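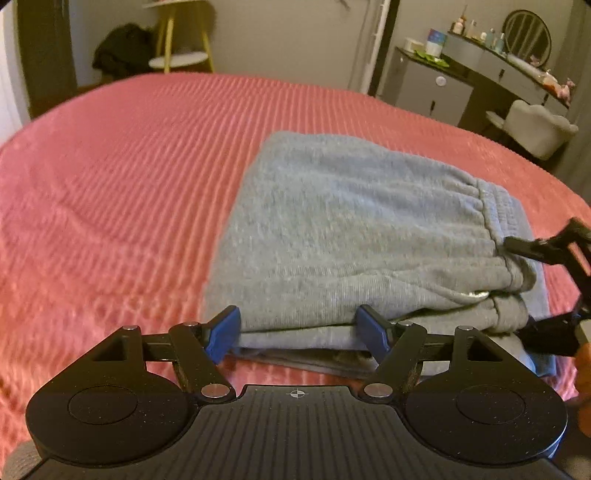 Photo: Kerttu Peltonen

Home Notebook Drafts Reading Contact

Workshop notebook: the ferry chapter, again
Thursday, January 18, 2018

Long session tonight, and I want to get it down while I can still read my own margin notes. Leandro, you missed it, so this is partly for you, and Ehsan asked for the bits about telephones because he is stuck on the same problem in his book.

We spent the first half on chapter four of Mudport, the one where Ines takes the ferry back to her mother's house. It came in at 2,890 words, which I had been quite proud of, as the earlier version had no ending at all. Ornella read it aloud (she reads other people's work far better than I read mine, she gives everybody a slightly different way of breathing) and somewhere around the second page of Ines leaning on the rail and remembering her wedding I could feel the whole table being very kind to me.

So, the trouble. Ines gets on the boat, and for nearly all of the crossing she thinks. She remembers the wedding, then the argument after the wedding, then Pacheco teaching her to row when she was small. I love the rowing. Everyone loved the rowing, bless them! But Noelia pointed out that there are three memories stacked inside one another, and by the time we climb back out of them the ferry has docked and we have missed the water entirely. She drew it on the back of her copy as a set of nested boxes and I have taped it in opposite.

What we tried: I took the pages into the kitchen with a pencil and gave myself until the tea was ready to cut every line that began with Ines remembering, realizing or wondering. Rough, I know, but I wanted to see what was standing afterward. It came down to 1,305 words and it nearly works. The wedding is gone. The argument survives as one line, when the deckhand asks if she's traveling alone and she says "I am this time." The rowing I have moved to chapter seven, where Pacheco is in the room and can tell it himself, and probably tell it wrong.

Ornella thinks I have now cut too far and that a reader who doesn't know about the marriage will take Ines for a cold fish. She may be right. Kerttu disagreed and said she liked her cold, and would follow her off the boat to find out why. I am going to leave it for a week and see which of them is still talking in my head.

Telephones, then (for Ehsan). His second chapter of Skillberg has a long phone call in which we hear both sides, and it sags, and he couldn't see why. We read it once as written and once with the brother's lines left out, so there was only Marta saying "No" and "Since when?" and "Well, is she eating?" — and the room got much quieter for that one. It does leave a hole where the brother explains about the loan. Noelia suggested that Marta repeat the amount back to him in disbelief, only once. I'd try that before anything fancier. The one-sided version ran to 652 words by his count.

Then we did the timed piece. The prompt was mine: two people pack up a house and neither of them mentions the person who lived in it. The limit was 1,000 words, and not one of us reached it. Noelia's was the best by a long way. Hers was all about who gets the good scissors. Mine turned into another ferry, I don't know why, I seem to have boats on the brain this winter.

A few loose things before I forget:

Handden is still without a last line. Kerttu has written several and dislikes them all. I said stop at the gate, she said the gate is corny. We'll read the last two pages again next time.

Ornella wants us to bring a page of dialogue with no speech tags, and we'll pass them around and try to guess who is speaking. Keep it to a page, please, Leandro, I say this with love.

My copy of chapter four has Noelia's green notes AND somebody's blue ones. If the blue ones are yours, what does "goose?" mean on page six?

For me: type up the short ferry, keep the long one in the drawer, and look at whether the deckhand needs a name. I keep wanting to call him Tomas, but there's already a Tomas at the funeral in April.

14 shares | 6 comments

Recent entries
Whose chapter is it? Moving between two sisters
Reading aloud, and why I've stopped doing the voices
What Ornella cut from her prologue
Names that start with the same letter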